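The Pantry Weekend – Gallery

Every fall, when the evenings close in and I start thinking about soup again, we empty the pantry. All of it, down to the shelf paper. It began as a one-afternoon job when we first moved to the house on Distamby Lane and it has grown into a whole weekend with a pot of tea on the go from breakfast onward, and so many people have asked to see how it's done that I promised I would put up a page. So here is the page! It is meant as a picture gallery, but those of you who know me will not be surprised that the words have gotten in ahead of the pictures. I'll be adding more as I sort through them, and there will be a line or two with each, or possibly more than two, depending on how the tea holds out.

A word about the pantry itself first. It is a narrow closet off the kitchen with 11 shelves, and not one of them is the same height as its neighbor. The people who had the house before us must have put them up whenever they had a spare board. I used to complain about it, and then one year I measured the lot and found that three of the shelves are exactly right for cans and nothing else, with a finger's width to spare, so now those are the can shelves and I have stopped complaining. The tall ones hold flour, rice and the big bottles of vinegar. The very bottom one holds onions, and whatever has rolled there.

The cans are always my favorite part of the weekend, I will admit it. Jars are sticky and bags of lentils spill, but a can is a friendly thing to handle, and the labels are so cheerful once you get them out into the light where you can look at them properly. We put them out together on the gray tabletop before anything goes back, colors all mixed up at first, and then the sorting starts.
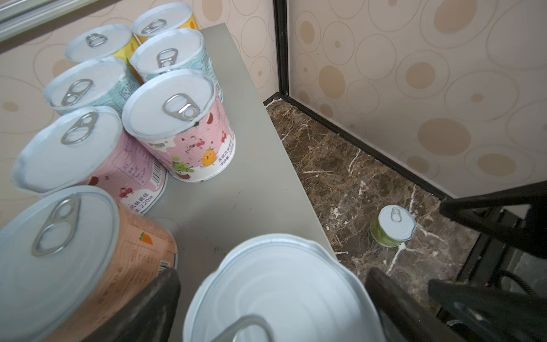
My system is color first, words second. I know that sounds backward, and my friend Murali Chacko, who has a very tidy pantry of his own, tells me so every year. He goes by date and by date only, and he writes the month on the lid in marker so that he can read it from above. I have tried it his way. The trouble is that I cook in a hurry and I look for the yellow one or the pink one, and by the time I have put my glasses on to read a lid the onions are burning. So yellow goes with yellow, the pale blue-green ones go together, pink with pink, and orange gets a spot on the end where I can reach it. Inside each color the oldest comes to the front, and there Murali and I are in perfect agreement.

I do have a soft spot for a label with a bit of fun on it. A pineapple with a face and a smile will get me every time – I have been known to turn a can around on the shelf so that the face looks out at whoever opens the door. Cherries and grapes are nice too. And a plain little carrot with its green top has a lot to be said for it on a gray morning. Some of the labels are in Chinese, which I don't read, so I go by the fruit and by the 220 at the bottom, and I ask when I'm stuck. 

Ring-pulls, by the way, have changed my life. I had the same can opener for 20 years, a heavy Fitley with a wooden handle, and I was devoted to it, but my hands are not what they were and a pull tab is a kindness. If the tab is lying nice and flat on the lid I leave it be. I run a thumb around each rim as I go, feeling for dents, and wipe the lid with a damp cloth before it goes back. A dry one afterward, too, or you get rings on the shelf paper.

Speaking of shelf paper, several of you wrote to ask where the striped kind came from. It was from Fernandes, the hardware store by the bridge, and they had the end of a roll left when I was in. Ask at the counter, as it isn't out on display. It cuts well with ordinary kitchen scissors, though I would make a pencil line first. I did not make a pencil line on the third shelf, and I see it every time I reach for the chickpeas.

By Sunday supper everything is generally back in place, the extras are in a box by the front door for the food drive at church, and we eat whatever turned up at the back. Last year that meant noodles, canned corn and a very good jar of plum jam I had given up for lost. If you would like my shopping list, or the soup recipe that uses up the odds and ends, write to me through the contact page and I'll send both along. More pictures soon, starting with the spice drawer, once I have found all the lids.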